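Section 4. Tidying a Table

Kesitz can clear small household items from a table onto a tray. It is slower than a person, and it still needs one nearby. Read this section before you promise anyone a clean kitchen.

4.1 What to expect

In our own trials the system made 1,048 pick attempts on everyday items. Of these, 247 needed a person to step in, mostly to free a slipped item or restart a stalled move. Hard, boxy things did best. Bags did worst. Dishes, laundry and anything with liquid in it are not supported in this release.

4.2 Prepare the table

1. Wipe the table and let it dry.
2. Set out no more than five items. Leave a gap between them wide enough for both fingers.
3. Check that no cable can reach the work area when an arm moves. 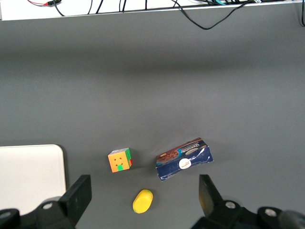
4. Open the Drekside panel and choose Tidy, then Small Items.
5. Set the speed to 40 percent for the first run. You can raise it later under Limits.

Note: Dented or partly crushed cartons can be used, but the grip point may be off. Run the Check Grip step by hand the first time.

4.3 Choose the pick order

1. Start with boxes. A narrow cookie box should be gripped across its short side.
2. Leave chip bags for last. The film wrinkles under the fingers and the bag can turn as it lifts. Use the Soft setting and aim for the middle of the bag, away from the seals.

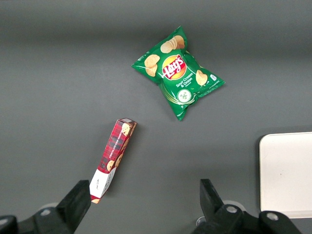

3. Confirm the order on the panel and press Save.

4.4 Run the task

1. Stand outside the reach of both arms.
2. Press Start. One arm works while the other waits.
3. If an item is dropped, press Hold. Do not reach in until both arms have stopped.

Caution: A tall box placed on its end can tip if the tray is bumped. Keep the tray still until the run is finished.

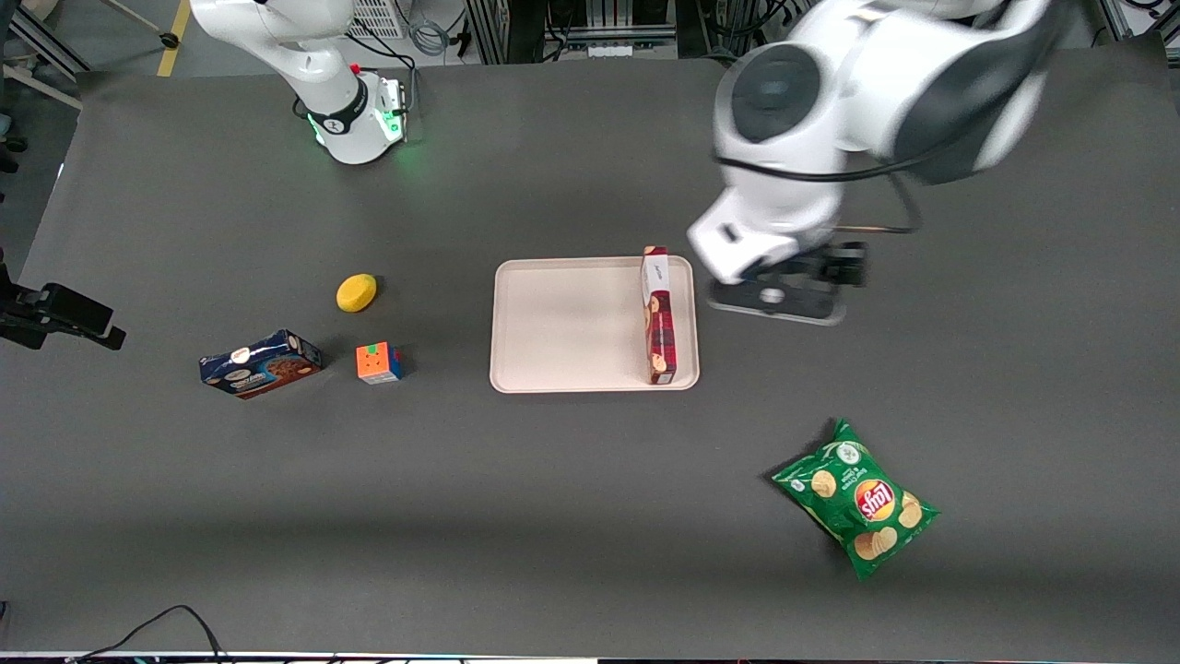 4. After 3 failed tries on the same item, the system skips it and moves on. Skipped items are listed on the panel under Left Over. Put them away by hand or move them and run the task again.

4.5 Leaving it alone

Do not run Tidy unattended. Raluca Mocanu and Darius Ene, who maintain this guide, will revise this section when the step-in rate drops.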